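Welside Table Settings
README, release 5
Last changed 2021-12-24

Summary

Welside Table Settings is a collection of 1,133 short records of single place settings, each with a placemat, one or more dishes and, in most records, a drinking vessel. It covers laying and clearing one place on a flat white tabletop. The unit of the collection is the setting. Meals, food and seated diners are outside its scope.

Contents

settings.csv: one row per record
items.csv: one row per tableware item in the inventory
layouts.txt: definitions of the layout codes
splits/: record lists for the Altmont and Evgate divisions
CHANGES: differences from release 4

Of the 1,133 records, 1,089 have a complete layout code. The remainder have the code field left blank and should be dropped from any count that depends on placement. They are kept because the item fields are still valid.

Layout codes

A layout code has three parts separated by hyphens: mat, plate, vessel. The mat part gives orientation and position on the table. The plate part gives position on the mat (L, C or R). The vessel part gives the nearest corner of the mat, or X when no vessel is present. Far and near are always taken from the near side of the table. Left and right follow from that.

Plates set off-center are coded by the center of the plate. The rim is ignored. A vessel standing partly off the mat is still coded by its nearest corner and gets the flag OFF in the notes column.

A basic setting has one mat, one plate and one cup. The plate rests left of the middle and the cup stands near the far right corner, coded L in the second part and FR in the third. 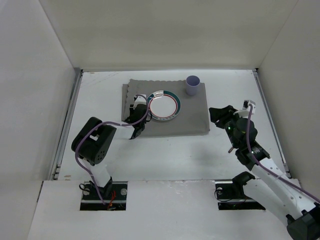
Does the color of the plate or cup affect the layout code?

Color has no effect on the code. It is stored in items.csv under color_main and color_rim, and two settings that differ only in color share the same code.

Item fields

item_id: four characters, stable across releases
type: mat, plate, bowl, cup, glass
color_main: the largest area of color
color_rim: outermost band, blank if the item is one color
edge: straight, scalloped or mixed, mats only
handle: 0 or 1, cups only
text: 1 if the item carries lettering of any size

Lettering is flagged but not transcribed. Mats that have a scalloped border on one side and a straight edge on another are entered as mixed. For mats made up of overlapping layers, the edge value describes the outline of the whole mat.

Splits

The Altmont split divides by item, so that no plate appears in both parts. The Evgate split divides by layout code. Results on the two are not comparable and should be reported separately. There are 13 records in neither split; their item IDs were reassigned in April and have not been rechecked.

Known issues

Small marks and scratches on the tabletop are not annotated.
Cups and glasses without handles were sometimes entered under the wrong type before release 3. Corrected where found.
color_rim is unreliable for plates with more than two bands.

Maintainer: Benítez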